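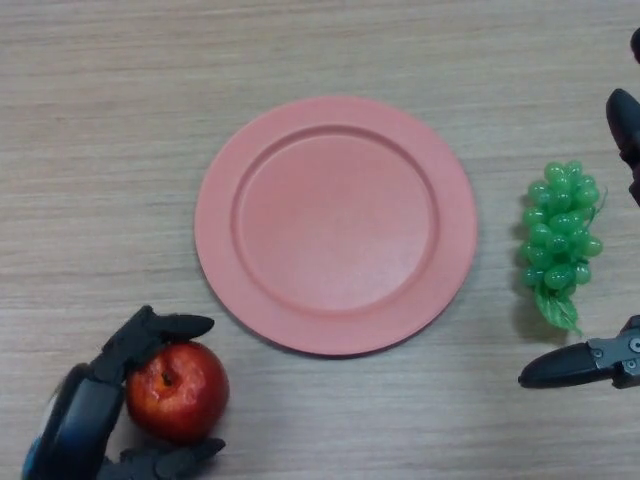

Keegan Pelletier came back to Bidstead in December to sell his mother's house. The bus from Zavala let him off at the feed store, and he walked the rest of the way with one bag and the key in his coat pocket. The heat had been off since the funeral. He turned it on, opened the kitchen cupboards and started wrapping dishes in newspaper. He did the good ones first, then the everyday ones, until he got to the pink plate with the wide rim. He put that one on the table and left it there. His mother had given him toast on it every school morning, and his sister had never been allowed to use it.

Gaétan McIntyre came over at four. He had lived next door for 35 years and did not knock.

"You're selling," he said.

"I have a buyer. A couple from Stundov."

"What are they paying?"

Keegan told him. Gaétan sat down and looked at the stove.

"Your father paid me 700 dollars for that strip along the creek," he said. "He ever tell you that?"

"No."

"He paid me and I never signed anything. We shook on it. So on paper it's still mine."

Keegan kept wrapping. He had seen the survey in the lawyer's office and had wondered why the line stopped short of the water. The couple from Stundov had asked twice about the creek. They wanted to put a bench down there.

"Do you want it back?" he asked.

"I spent the money on a transmission. I don't want it back. I want to sign it over before you go, so it's done right."

"The office closes at five."

"Then get your coat."

They drove in Gaétan's truck, which smelled of dog though the dog had been dead two winters. On the way Gaétan talked about the creek. It had flooded the year Keegan was born and taken out the footbridge, and the two men had built the next one together over 3 weekends. They had argued about the nails. Keegan's father wanted screws. They used nails, and the bridge was still standing.

The clerk was putting on her scarf when they came in. She said the form needed a notary and the notary had gone home.

"Where's home?" Gaétan asked.

"You know where. She's your cousin."

So they drove there too. The cousin was frying onions. She wiped her hands, found her stamp in a drawer under the phone books, and made Gaétan show his license.

"You've known me all my life," he said.

"It says I have to look at it."

He showed it. She looked at it for a while, on purpose, and stamped the page. Then she asked Keegan whether he was eating, and gave him a jar of soup for the night.

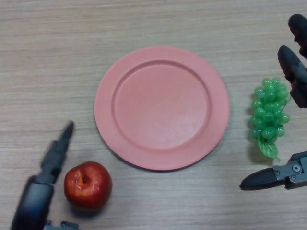
It was dark when they got back. Gaétan stopped the truck between the two houses and left the engine running.

"Did he say anything about me?" he asked. "At the end."

Keegan thought about it. His father had said very little at the end, and most of it had been about the car.

"He asked who was going to check the bridge," he said.

Gaétan nodded. "In the spring," he said. "I go over it in the spring."

Keegan went in and heated the soup. He ate it standing up, out of the pot, and washed the pot and wrapped it. The pink plate went into his bag, between two sweaters. He called his sister and told her the creek was settled.

"What about the plate?" she said.

"I've got it."

"I figured," she said, and asked what time his bus was.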